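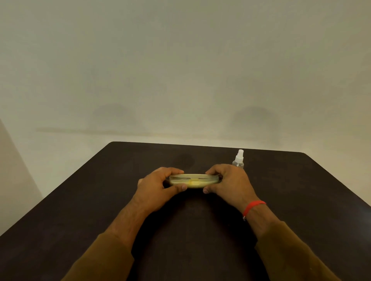
Hi Gilang,

I owe you a proper update on the Norkine mini comics fair, so grab a coffee. I'm writing this on October 13, 2025 and I've finally got enough nailed down to fill a page!

Tables first. We sold out the small press hall last week, and I've got 6 people on the waiting list, mostly zine makers who missed the first round (two of them did our spring swap, so I'd love to squeeze them in). The Mirulow Center has offered us the side room at no extra charge if we clear out by five. I said yes before they could change their minds.

Money. You gave us $2572 for printing, guest travel and the kids' drawing corner. I've spent $639 so far, nearly all of it on the program book deposit with Hennessy Print. Travel will be the next big chunk. I haven't booked the trains yet - I'm waiting on one guest to tell me which end of the weekend she's staying for, and I've nagged her twice.

Guests! We have four confirmed, and the one I'm most excited about is the team behind Druvgate, who are bringing original pages from the second volume and will do a lettering demo if we can find them a decent projector. Ours has a purple stripe down one side. Could your office lend us one for the day?

The part that isn't going well is the portfolio reviews. I wanted three editors and I have one. Thu Hầu has been writing to people for me and has had a couple of maybes, so I'm not panicking, but if it stays at one we'll cut the sessions to ten minutes and take names at the door.

The costume contest is back in after all the back and forth. Same rules as last year, except foam props now get checked at the entrance, and the under-12s go first so they aren't melting in their wigs by the end.

Still to do before my next report: proof the program book, settle the floor plan with the side room added, book the trains, and get the volunteer shirts ordered (I need sizes from your two as well, please).

Call me if anything about the budget looks odd. I'm at my desk most mornings.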